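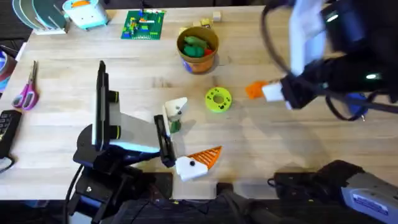 Can students with no earlier robotics coursework record two-arm demonstrations that are good enough to train a policy?

The results of the course suggest that they can, if the task set is small, the start conditions are written down, and each episode is reviewed by someone other than the person who recorded it. Students who skipped the review step produced episodes that ran to completion but were labeled inconsistently, and these contributed little to training.

4.2 Student Data Collection

The practical part of the course enrolled 28 students, working in teams of four. Each team was assigned one session per week on the shared two-arm station and one session at a desk for review and labeling. Teaching was divided between Maarten Van Acker, who was responsible for the station and the control software, and Jolien Claeys, who wrote the labeling guide and checked the submitted episodes against it.

Sessions were logged in Ivow, a small web tool written for the course. An Ivow entry holds the team number, the operator, the task code, the start condition, and a free-text field for faults. The free-text field was optional in the first weeks. It was made mandatory in June, after several episodes with a stalled wrist joint had been entered with no comment and had to be found by replaying the joint data.

The station uses a light butcher-block table with the two arms reaching in from opposite corners. The tabletop was kept cluttered on purpose. Scissors, a roll of tape, a keypad device and other items share the surface with the task objects, and teams were told not to clear them between episodes. Earlier versions of the course used an empty table, and policies trained on those episodes failed when a single unfamiliar item was placed near the cup.

Three task families were defined. In the first (code P), one arm picks up an object and places it in a cup. In the second (code H), one arm holds an object still while the other approaches a second object. In the third (code T), an object is passed from one gripper to the other. Task H was included mainly as a control. It needs both arms but no contact between them, so timing errors can be separated from handover errors.

Objects were chosen to vary in outline and in the number of usable grasp surfaces. Figure 4 was recorded with both grippers loaded. The left gripper holds an orange 3D-printed leaf shape with raised vein lines and a small green stem piece, and a blue cylindrical object with black spots hangs below the orange collar held by the right gripper, with the brown cup directly behind it. The leaf shape is difficult for position-only controllers. Its faces are not flat, and a small error in jaw angle causes the part to rotate as the jaws close. 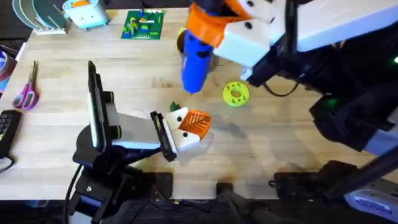 Start conditions were drawn from a printed list known in the course as the Prinmont sheet. Each line of the sheet gives a position for the target object on a coarse grid and an orientation in steps of 45 degrees. Teams worked down the list in order. An episode was discarded if the target object was placed more than one grid cell from its listed position, and the line was then repeated at the end of the session.

The target for the course was 200 accepted episodes. A total of 386 were recorded, of which 200 were accepted for the training set by the second reviewer. The main grounds for rejection were a missing end label, a wrong task code, and a gripper that opened before the arm had stopped. The last of these was almost entirely limited to task T. Operators tended to release early when the receiving arm was controlled by a teammate, and the rate fell once the two operators were asked to call out each phase.

The accepted episodes were used to train the Oyelaran baseline described in Section 3, with no change to its settings. A second model, Brovex, was trained on the same episodes with the fault comments from Ivow used to mask the affected time steps. Masking improved results on task P and made no measurable difference on task H. For task T the two models could not be ranked, as too few episodes carried a fault comment after the June change.

Team reports were graded separately from episode counts. A team could receive full credit with a low number of accepted episodes if the report identified the cause of each rejection and the cause agreed with the log.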